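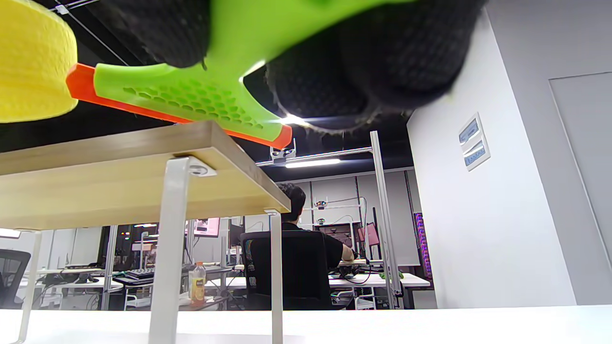
WORK & SPACE

The Small Table Makes a Comeback

Open offices have spent years arguing over desks. The side table rarely gets a mention, yet it is where the bag goes, and the lunch, and whatever came in the mail.

A light wood top on white metal legs is the version most people end up with. It sits well next to white desks and black mesh chairs, and it doesn't ask for much floor. Gillies, a shared workspace on two floors of an old dairy building, bought 26 of them last fall and paid $2,469 for the lot. They were meant for visitors. By October most had moved next to somebody's desk and stayed there.

The top matters less than the joint underneath. Look for a metal bracket where each leg meets the wood, and check that it is screwed in. Glued blocks let go when a table gets dragged by one corner, and office tables are always dragged by one corner. Skornow, a repair shop that handles office furniture, fixed 306 tables in its last business year, and loose legs were the most common job.

Tighten the screws by hand twice a year. A power driver will strip the holes in soft wood. If a screw already spins, take it out, pack the hole with a wooden matchstick and a drop of glue, and leave it overnight.

Height is mostly a matter of taste. A top 600 millimeters off the floor is easy to reach from an office chair and leaves the desk clear for headphones and cables. Higher than that, people start using it as a second desk, and then they want another chair.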